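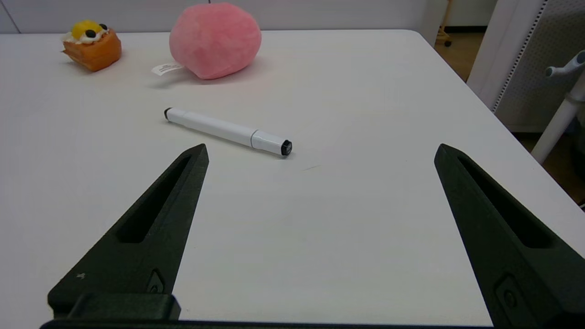

7. Clearing and marking the table

The Wedow play table has a smooth white top with rounded corners, a finish chosen by someone who has never met a felt pen. Complete this section before the first tea party.

7.1 Take everything off the table. Plush toys and toy cakes count as everything, however settled they look.

7.2 Wipe the top with a damp cloth and let it dry. Faint scuffs may stay behind. Rub them lightly with a soft eraser, then learn to live with them.

7.3 Label the underside with the owner's name, using a marker. The underside is the side facing the floor. Our service desk would not mention it if it hadn't come up.

7.4 Put the cap back on the marker and press until it clicks.

CAUTION: A white marker on a white table is easy to lose and easy to lean on. Store it in a drawer above toddler height.

7.5 Return the toys. Lay fabric tags flat or snip them off, but keep the washing instructions. You will want them by September.

NOTE: Plush toys go back on a dry surface only. Velvety fabrics pick up cleaning spray, crumbs and marker ink with equal enthusiasm.

NOTE: Toy cakes are not food. Children generally know this. Check visiting uncles.

If ink does reach the top, dab it with rubbing alcohol on a cotton ball, working from the outside of the mark toward the centre. Don't use scouring powder, which swaps a coloured mark for a permanent grey one.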